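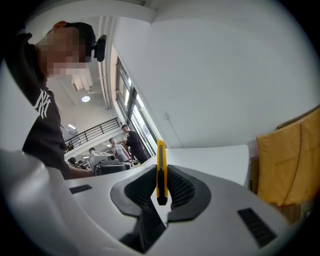
Last edited in August

I own five knives for opening boxes and I open most boxes with a house key. I bring this up because the move is now over, or over in the sense that all the boxes are inside the same building as me, and I have had time to think about cardboard.

We left the apartment in Flukoddale after nine years. The new place is 371 feet farther up the same hill, which I know because my brother-in-law has an app, and which every mover I called treated as a prank. The minimum charge for a truck is the minimum charge for a truck. You can go to the next street or to the next county and the man on the phone will quote you the same number in the same tired voice. So we did it ourselves, with a hand cart and a station wagon, and it took eleven trips before I stopped keeping track and started lying to my wife about how many were left.

The boxes came from a place called Skarik, down by the rail yard, that sells them used. You get a bundle of 80 for less than the price of a decent lunch, and every one of them has had a previous life. My winter coats traveled in something marked CANNED PEARS. The good dishes went in a box that said THIS SIDE UP on all four sides, so at least I couldn't get it wrong. I wrote our own labels over the old ones in marker, and I was very strict about it for one evening. KITCHEN, BAKING, UPPER SHELF. BOOKS, HISTORY, A TO F. By the last night the labels said things like STUFF and MORE and, on one small box that I have still not opened, NO.

Tape is where the real money goes. I bought the cheap kind first, Plinine, which comes on a roll so thin you can read through it and splits lengthwise the moment you look away. You then spend ten minutes turning the roll in the light, feeling for the edge with a thumbnail, like a safecracker with no prospects. After the second roll I walked back to the store and paid for the expensive kind, and I used it with the freedom of a man who has already lost the argument with his budget. Some of those boxes will outlast the house.

Which brings me back to knives. A utility knife is a fine thing. It costs nothing, it does one job, and it lives in whatever room you aren't in. I had one in the kitchen drawer, one in the toolbox, one in the car, one from my father that I don't like to use, and one that I packed, carefully, with the other tools, and taped shut with the good tape. You can work out what happened on the first evening. I stood there with the key to an apartment I no longer lived in and sawed.

Irfan Niazi, who lives below us now and came up to introduce himself during the sawing, watched for a while and then went and got scissors. They were kitchen scissors and they smelled of scallions. He said to keep them till we were settled. He has asked after them twice, very politely, and I believe they're in the box marked MORE.

My wife's view is that a person should unpack everything in the first week or accept that he never will. Mine is that a box you haven't needed in a month is telling you something, and you should let it finish. We have reached a compromise by which she unpacks and I carry the flattened boxes downstairs. Recycling here takes them only if they're tied with string. I didn't own string. I bought a ball of it, 400 feet, and I have used maybe as much as you'd need for a kite.

The cat, Qian, has refused all rooms so far and lives in CANNED PEARS. I took the coats out. She wouldn't let me take the box.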